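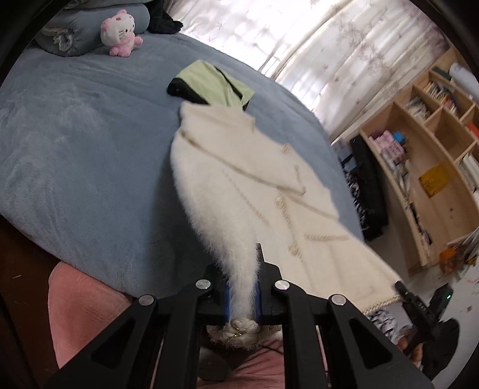 Figure 1. The cream-white coat laid out on the bed, with its braided cuff, textured buttons and rope-like hem.

Trim, Braid and Bother: Looking After a Decorated Winter Coat
Textiles and Home Studies, Term Project Report
January 22, 2019

Introduction

I have loved coats for as long as I can remember, and when our class was asked to choose one garment and write about how it ought to be cared for and put away, I knew I would end up with something fancy (my classmates mostly picked jeans, and I do see the sense in that!). The coat in Figure 1 is as far from a pair of jeans as you can get. It has a fuzzy white sleeve, a smoother body, a broad panel edged in a darker beige, and braid in more places than I first noticed. Every one of those finishes wants slightly different treatment, and working out how to fold the whole thing without squashing any of them took up far more of my January than I had planned.

The written part was meant to be 2,000 words. My first draft came in at 1,718, and then I cut out a long section on the history of buttons that my teacher kindly described as "a separate project".

Choosing a surface

I started out folding on the kitchen table, as our textbook suggests, and I would still recommend a table for shirts. A long coat is another matter. The hem slid over the edge and dragged the rest along with it, and I spent more time catching the thing than folding it. The bed was much kinder. Plush bedding grips a little, so a coat stays where you put it, and you can walk around to the other side without everything shifting. The drawback is fluff. Blue-grey lint on cream fabric is not a happy sight, so I now go over the bedding with a lint roller first, and then over the coat when I'm done.

The fuzzy sleeve

Long fibres crush easily. If they are folded under weight they come out of storage with a flat stripe, and brushing only partly brings them back. My method is to lay the sleeve down beside the front of the coat, give it a gentle shake from the cuff end, and smooth the fibres in the direction they already want to go. The sleeve goes on top of the pile, never underneath. I tried it the other way in my first trial and had to steam the crease out afterward, holding the steamer well back and feeling nervous the entire time.

The cuff is a chunky braid with thin gold threads through it. Metallic-looking threads can snag on nearly anything, including rings, watch straps and the sort of dry winter hands I get every year. I wrap the cuff loosely in a square of acid-free tissue from Lalura, a little craft shop near the bus loop, and tuck in the ends. Tape is a bad idea.

Buttons, braid and hem

The round buttons on the front are textured, and texture leaves marks if it is pressed into cloth for months. A small pad of tissue behind each one helps, with another on top before anything is folded over. The raised braid gets the same treatment. I also learned to make my folds between the braided strips, as a fold straight across a braid makes a hard lump and puts a strain on the stitching.

The twisted hem was my favourite part to work with. It has enough body to hold a curve, so I let it roll gently around a tube of tissue and left it at that.

Storage

I compared two containers, a Punel cotton garment bag and a Hindent lidded box. The bag is easier to get in and out of, but a heavy coat on a hanger pulls at the shoulders over a whole summer. The box won, mainly because it fits under my bed and keeps the dust off. Cedar blocks went in one corner, wrapped so that they didn't touch the fabric.

Things I would change

I would take notes as I went. I would also like to repeat the trial with a darker coat, where lint and crushed fibres would show differently, and borrow a proper clothes brush for it instead of the one I use on my boots.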